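3. 원격조작을 이용한 관 부품 파지 시연의 수집

그림 1. 손목 카메라 시점에서 본 관 부품 파지 과제

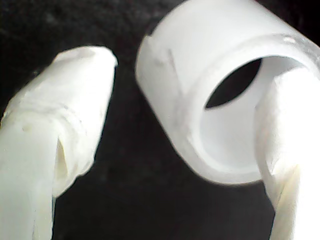
3.1 과제 정의

본 절에서 다루는 과제는 속이 빈 원통형 부품을 집어 지정된 자세로 지그에 옮기는 작업이다. 원통형 부품은 바깥지름을 양쪽에서 감싸는 외측 파지와, 한쪽 손가락을 내경에 넣어 벽을 잡는 벽면 파지가 모두 가능하다. 두 방식은 접근 방향과 허용 오차가 서로 다르므로, 시연 데이터에서 이를 구분하지 않으면 학습된 정책이 두 방식의 중간에 해당하는 궤적을 출력하는 경우가 생긴다. 그림 1에서는 오른쪽 손가락의 끝이 흰색 관의 열린 입구 안으로 들어가 있고, 왼쪽 손가락과 관 사이에는 어두운 배경이 좁은 띠로 남아 있다. 이 시점의 영상만으로는 내벽 접촉의 세기를 알 수 없으며, 이후의 분석에서는 손가락 개폐량과 구동 전류를 함께 사용하였다. 손가락과 관의 색이 거의 같아 밝기 차이만으로 경계를 찾기 어렵다는 점도 같은 그림에서 확인된다. 손가락 표면에는 불규칙한 주름이 있는 반면 관의 표면은 매끈하므로, 국소 질감이 두 물체를 구분하는 주된 단서가 된다.

3.2 시연 방법

시연은 두 가지 방법으로 수집하였다. 첫째는 조작자가 로봇 팔의 손목부를 직접 잡고 움직이는 직접교시이고, 둘째는 별도의 주장치를 통해 팔을 움직이는 원격조작이다. 직접교시에서는 중력 보상 모드를 사용하였으며, 손가락 개폐는 손목부에 부착한 누름 스위치로 입력하였다. 원격조작에는 Trokley 주장치를 사용하였다. Trokley는 종동 팔과 관절 배치가 같은 축소형 팔로, 관절각을 일대일로 전달한다. 힘 반영 기능은 사용하지 않았다. 조작자는 작업 공간을 직접 보지 않고 손목 카메라와 고정 카메라의 영상만을 보면서 조작하였다. 이는 조작자가 얻는 정보와 정책이 얻는 정보를 가능한 한 일치시키기 위한 조건이다.

직접교시의 경우 조작자의 손과 팔이 고정 카메라의 시야를 가리는 문제가 있었다. 이에 따라 직접교시로 얻은 궤적은 그대로 학습에 쓰지 않고, 같은 초기 배치에서 로봇이 궤적을 재생하게 한 뒤 재생 중에 얻은 영상을 짝지어 저장하였다. 재생 도중 부품을 놓치거나 지그에 걸린 궤적은 제외하였다. 원격조작 궤적은 재생 과정을 거치지 않았다.

조작자는 모두 9명이며, 이 가운데 7명은 로봇 조작 경험이 없었다. 경험이 없는 조작자에게는 본 수집에 앞서 연습 시간을 주었고, 연습 중의 궤적은 저장하지 않았다. 조작 순서는 조작자마다 무작위로 정하여 직접교시와 원격조작 사이의 순서 효과를 줄였다. 연습과 본 수집의 절차는 Ekua Osei가 작성한 조작 지침을 따랐다.

3.3 기록과 동기화

관절각, 관절 속도, 손가락 개폐량, 구동 전류는 제어기 주기에 맞추어 기록하였고, 영상은 카메라의 촬영 시각을 기준으로 저장하였다. 두 계열의 시각은 기록 프로그램 Bunda가 공통 시계로 변환한다. 영상 한 장마다 촬영 시각에 가장 가까운 앞뒤 두 개의 관절 표본을 선형 보간하여 대응시켰다. 구동 전류는 보간하지 않고 직전 표본을 그대로 사용하였다. 접촉 순간의 전류는 급격히 변하므로 보간하면 접촉 시각이 실제보다 이르게 나타나기 때문이다.

손목 카메라는 손가락 끝을 가까이에서 비추도록 장착하였다. 이 배치에서는 부품이 화면의 큰 부분을 차지하고 부품의 뒤쪽 끝은 시야 밖으로 벗어나기 쉽다. 따라서 부품의 축 방향은 손목 영상에서 보이는 입구 테두리의 형상으로 추정하고, 전체 길이는 고정 카메라의 영상에서 얻었다. 배경은 어두운 무광 면으로 통일하였다. 밝은 부품과의 대비는 충분하였으나, 자동 노출이 어두운 배경에 맞추어지면서 손가락의 밝은 면이 포화되는 경우가 있었다. 4월 이후의 수집에서는 노출을 고정하였고, 그 이전의 영상은 포화 화소의 비율을 함께 저장하여 학습 시 가중치에 반영하였다.

3.4 구간 분할과 표지

저장된 궤적은 접근, 접촉, 파지, 이송, 해제의 다섯 구간으로 나누었다. 접근과 접촉의 경계는 구동 전류가 무부하 상태의 기준값을 넘는 시각으로 정하였다. 접촉과 파지의 경계는 손가락 개폐량의 변화가 멈춘 시각이다. 벽면 파지에서는 손가락이 내벽에 닿기 전에 입구 테두리를 스치는 일이 잦아, 전류 기준만으로는 접촉이 여러 번 검출되었다. 이 경우에는 마지막으로 검출된 접촉을 구간의 시작으로 삼고, 앞선 접촉은 별도의 표지로 남겼다.

파지 방식의 표지는 외측, 벽면, 불명의 세 값으로 하였다. 표지 작업에는 영상 주석 도구 Anex를 사용하였으며, 두 명의 작업자가 독립적으로 표지한 뒤 일치하지 않는 궤적을 다시 검토하였다. 불일치는 손가락이 입구의 일부를 가려 내부에 들어간 깊이를 판단하기 어려운 영상에 집중되었다. 재검토에서도 판단할 수 없는 궤적은 불명으로 두고, 파지 방식을 조건으로 하는 학습에서 제외하였다.

3.5 데이터의 구성

최종 데이터는 3,600개 이상의 궤적으로 이루어지며, 이 가운데 870개가 직접교시로 얻은 것이다. 직접교시 궤적의 비중이 작은 것은 재생 과정에서 탈락한 궤적이 많았던 데 따른 것이다. 탈락은 주로 벽면 파지에서 발생하였다. 조작자가 팔을 직접 잡고 있을 때에는 손가락이 테두리에 걸려도 손목을 조금 비틀어 넣을 수 있으나, 재생 시에는 이러한 순응 동작이 위치 명령으로만 남아 초기 배치의 작은 차이를 흡수하지 못한다.

원격조작 궤적은 직접교시 궤적에 비해 접근 구간이 길고, 접촉 직전에 멈추었다가 다시 움직이는 형태가 자주 나타났다. 정지 구간을 그대로 학습하면 정책이 접촉 직전에 멈춘 채 진행하지 않는 현상이 생기므로, 관절 속도가 문턱값보다 낮은 표본을 솎아낸 판본을 따로 만들었다. 다만 파지 구간의 정지는 손가락의 힘이 안정되는 과정에 해당하므로 솎아내지 않았다. 두 판본의 비교에는 Agbenyega 정책망을 동일한 초기값과 학습 일정으로 사용하였으며, 그 결과는 4절에서 다룬다.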